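発表者ノート:把持中の保護停止と再開時の意図しない閉動作について

(持ち時間30分、質疑を含む。スライド番号は配布版に合わせてある)

スライド1 表題
・所属と発表題目のみ読み上げる。
・対象はPrinvilleの実験室にある単腕セル。制御ソフトは社内名Brita。
・装置の紹介は短く。詳細は配布資料の付録Aを参照してもらう。

スライド2 事象の概要
・7月の連続試験、237回目の試行で発生。
・把持動作の途中で保護停止がかかった。オペレータが確認のうえ再開操作を行ったところ、アームが動き出す前にグリッパだけが閉じた。
・このときオペレータの手は作業面の外にあった。負傷なし、対象物の破損なし。
・ただし手順書では、停止後に対象物の位置を手で直すことを認めていた。手が指の間にある状態で同じことが起きる可能性があったため、ヒヤリハットではなく安全事象として登録した。
・ここで一度間を置く。登録区分についての質問は最後に回す。

スライド3 作業の内容
・作業は卓上の小物の把持と再配置。対象は木製ブロック、マーカー、スポンジなど、硬さも高さも異なるもの。
・接近は手首側のカメラで補正する。指が対象に近い区間ほど画像上で指の占める面積が大きくなり、補正に使える領域が減る。
・事象はこの近接区間で起きている。

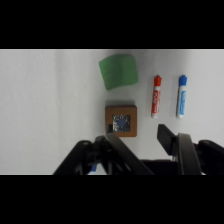
図1 手首カメラから見た作業面。ブロックと2本のマーカーがグリッパの前方にある。

・図1では左の指先がブロックの下側の縁に重なり、右の指先は赤いマーカーの端のすぐ手前にある。隣の物体との間隔に余裕がない配置では、指の横ずれがそのまま接触になる。
・接触力の閾値は低めに設定してあるので、接触すれば保護停止に入る。停止そのものは設計どおりの動作である。
・聴衆に誤解されやすい点:今回の問題は停止ではなく再開の側にある。

スライド4 時系列
・ログの時刻は制御装置側に統一した。グリッパ側の時計は82ミリ秒遅れていたため、補正後の値を使っている。
・順序は次のとおり。
 閉指令をBritaが送信待ち列に入れる
 接触検知、アームが保護停止
 グリッパの通信が保留状態になる
 オペレータが再開操作
 保留が解除され、古い閉指令が送信される
 アームの軌道再計算が始まる
・最後の二つの順序が問題。閉指令は停止前の位置を前提に作られたもので、再開時点では無効にすべきだった。

スライド5 原因
・直接原因:保護停止時に送信待ち列が消去されない。
・背景要因その1:アームとグリッパの停止系統が別で、グリッパは電源も通信も生きたまま待機する。把持中の物を落とさないための仕様であり、それ自体は妥当。
・背景要因その2:再開ボタンの表示は「アーム再開」だけで、グリッパに未送信の指令が残っていることを画面から読み取れない。
・背景要因その3:受入試験では非常停止からの復帰だけを見ており、保護停止からの復帰は項目になかった。
・Lumbantobing方式のリスク評価表(社内様式)では、この経路は「アームの予期しない起動」に含めて処理されていた。グリッパ単独の起動は独立した行になっていなかった。

スライド6 再現試験
・同じ卓上で、閉指令の直後に保護停止を人為的に入れた。人の立入りは禁止し、操作は区画外から行った。
・3回実施し、3回とも再開時に閉動作を確認。
・待ち列を手動で消去してから再開した場合、閉動作は出なかった。
・試行数が少ないことは質問が出る前に自分から述べる。経路がログで特定できたので、統計を取る目的では回数を増やしていない。

スライド7 是正
・保護停止に入った時点で待ち列を破棄する。再開後の指令は現在位置から作り直す。
・再開画面に、グリッパの状態と保留指令の有無を表示する。
・手順書から「停止後に手で位置を直す」の記述を削除。直す場合は手動モードに切り替え、グリッパを開いて退避させ、動力を遮断してから手を入れる。
・受入試験に保護停止からの復帰を追加。把持前、把持途中、把持後のそれぞれで行う。
・Grosudcombeの同型セルにも同じ変更を適用する。現地の適用はまだ完了していないので、完了したとは言わないこと。

スライド8 質疑用

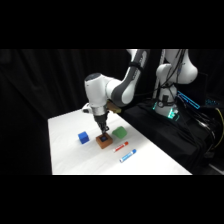
問 保護停止のときにグリッパの電源も切れば済むのではないか。

答 電源を切ると把持力が失われ、持ち上げ中の物が落ちる。このセルの対象物は軽いが、同じソフトを重い治具の搬送にも使うため、電源は保持し、未送信の指令だけを破棄する方式にした。人が手を入れる場合の動力遮断は、手順として別に定めている。

・残りの時間で登録区分の質問に戻る。
・待ち列の実装を聞かれたら付録Cの状態遷移図を出す。ソースの画面は出さない。
・終了後、配布資料の訂正(付録Bの表、単位の誤り)を口頭で伝える。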